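A Thursday at Kaltmont, or how the drawer won 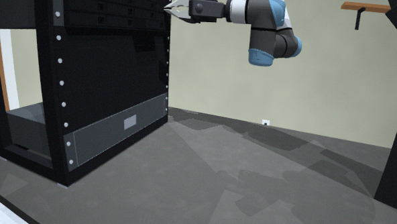 Rendering: Kaltmont simulation group

I went to the Kaltmont open day on 11 March 2021 expecting coffee, a lanyard and a robot doing something well. I got the coffee. The lanyard said "Gladys Owino," and I am not Gladys Owino, but she turned up later wearing mine, so the books balanced.

Kaltmont looks after server rooms for other companies, and for the last two years it has been trying to get an arm to do the dull half of the job: pull a unit, push a unit, leave. The project is called Dornonell. Most of it still lives in simulation, where a dropped server costs nothing, and the practice room they have built is modest to the point of charm. It has a rack, an arm with pale blue joint caps, a wooden shelf and a wall outlet that someone took the trouble to model. I have rented apartments with less thought put into them.

Mwajuma Mbwambo ran our tour and began, to her credit, with the failure. Last September the arm was given a job it had already done 280 times in simulation, which was to slide a tray out of the rack, wait, and slide it back. On the real rack it got the tray out fine. On the way back the tray caught on its rail, and the arm, having been told the tray was going in, kept putting it in. It pushed until the rack itself began to move. A technician hit the stop button. By then the rack had traveled 40 millimeters across the floor, taking its cables along as far as they cared to go.

No one was hurt. Two network cables were, and so was the mood in the building.

The cause was dull, as causes usually are. The force limit that should have halted the arm had been set to 225 newtons for an earlier test with a heavier unit, and it was never set back. In simulation this didn't show, for the simple reason that the simulated rail had no friction worth mentioning and the simulated rack was fixed to the floor as if by the hand of God. The real one stood on its feet. You could run that program all winter and learn only that it was perfect.

Nanna Thoroddsen, who had written the rail model, told us this herself, standing next to the screen with her arms folded. I liked her a great deal. A man in our group asked whether artificial intelligence would have prevented it. She said a bolt would have.

So now the simulated rails stick. They stick at random, some a little and some badly, and the rack is allowed to slide. We watched a few runs on the big monitor – the arm coming in level from the right, metal fingers first, with the caution of somebody reaching past a sleeping dog. On the third run the tray jammed and the arm let go. There was applause, which must be the first time I have clapped for a machine giving up.

The real cell was less sociable. It's behind a fence with a gate switch, and the gate switch was taped over with a note reading DO NOT TAPE OVER. Mwajuma saw me reading it and said that was under review. The arm stayed parked while we were there, and the rack is now bolted down, so Nanna got her wish.

Lunch was soup. The afternoon session on insurance was given by a man from Clellero, and I'll spare you that, as I wish he had. If you go next time, park at the back, ask for the Dornonell tour before noon, and check the name on your lanyard.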